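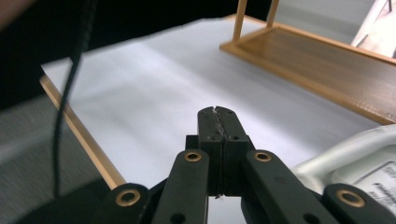 What size of rack does a shared entryway need for everyday shoes?

Three shelves were enough in our study, provided that each household member kept two pairs at the door and stored the rest elsewhere.

1. Background

The Skirkenora residence has narrow entryways, and shoes left on the floor reduce the walking width. The project group was asked to compare storage options and recommend one. A survey of the building returned 734 usable forms. Over 1,000 had been sent out.

2. Rack

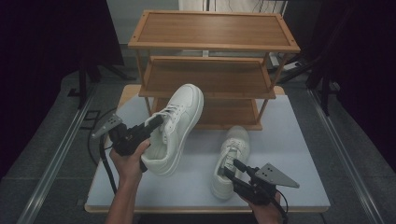

Photo: Arnaswood project group, 19/11/2024

The rack has three wooden shelves on thin corner posts. The top shelf has a raised rim around a flat panel, held with small screws at the corners. It was set on a pale board edged in light wood, and white low-top sneakers were used as the test pair. Plans for the rack came from the Siliņa workshop notes, and the parts were ordered through Predside. Assembly took two sessions. The corner screws were tightened again after the first week, when the posts had begun to lean.

3. Placement rules

Shoes go on the shelf heel first, toes facing out. Laces stay tied. Boots are left on the floor mat. A pair is handled one shoe at a time, held at the heel collar, so that the upper is not pressed out of shape.

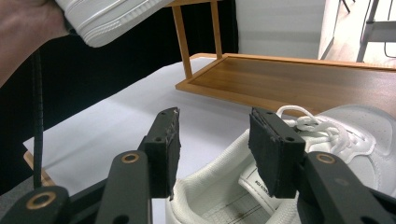
Fig. 2. White sneakers with tied laces; perforated toe box and padded heel collar.

The collar is the thickest part of the shoe and sets the clearance needed under the shelf above. Soft collars can be pushed down slightly and still recover. Stiff ones scraped the underside of the middle shelf in early trials.

4. Limits

Only one rack was built. Wet shoes were left out of the trials, and the finish was not tested for water marks. The bottom shelf was hard to sweep under, and a version with 4 cm more floor clearance is planned for November.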